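Gripper notebook, 5th October

Saturday, so the building is quiet and I got the big bench to myself until Ah-rin turned up with lunch. Main job for the day was to decide between the Sturkik fingers (the hard ones, straight out of the box) and the soft white dome pads on the hand-held units. Ottó wants an answer before he orders more of anything and I've been dodging him all week.

Started with the Sturkik set. Closing feels great, very crisp, and you always know when you've touched something. On boxes and blocks I have no complaints at all. On anything round it's another story! I had a bottle spin a quarter turn in the jaws every time I lifted it off-center, and squeezing harder only made it squirt forward. Tried a strip of the gray rubber from the drawer, which helped for a bit and then peeled. I should have cleaned the fingers first, my own fault.

Swapped to the dome pads after lunch. They're a pain to mount (the left one went on crooked, had to back it out and go again) but once they're in I like them a lot. The pad gives, wraps a little, and the bottle stays put. What I don't like is that you lose the feeling of contact. I kept closing further than I needed to because nothing told my hand to stop. Ah-rin had the same complaint and she has a much lighter touch than me. She thinks we could stiffen the trigger spring and get some of that back. Worth a go, there's a bag of Kubo springs somewhere under the soldering stuff.

Camera notes, since I know Ottó will ask. With the domes on, the view is more crowded low down. The pads catch the overhead light and go very bright compared to the dark finger blocks, so auto exposure hunts when I tilt. Locked it and that was the end of the hunting, but then the far side of the table goes almost black. I can live with it. The old Trison camera handled this better, I'm fairly sure, but its cable was always snagging on my sleeve and I don't want to go back to that.

Controller: still on build 531. Did 10 runs with each set of fingers on the bottle, same start position, and logged them all under my name in the shared folder. Run 7 with the domes is no good, I bumped the table with my hip. Please don't use it. There was one odd delay of about 200 ms on the closing signal that I couldn't get to happen again, so I've written it down and moved on.

Two-person runs were the fun part of the afternoon. We used the black open fixture and the little glass jar with the screw lid, one gripper each, and talked it through out loud. It's surprisingly hard to stay out of each other's way in there, the uprights are right where you want your wrist to go. I'd like to try it again with the fixture turned around.

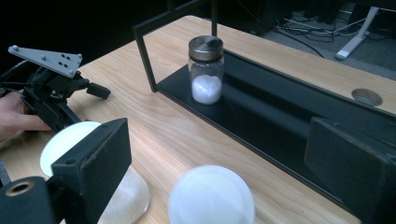 For Monday: stiffer spring in one unit only, so we can compare, and ask Dodulberg whether they sell the dome pads in a firmer grade. Ottó, if you read this first, I'm leaning toward the domes but please don't order yet. The spare screws are in the blue tin, and I've put the crooked adapter next to it with tape on so it doesn't end up back in a gripper.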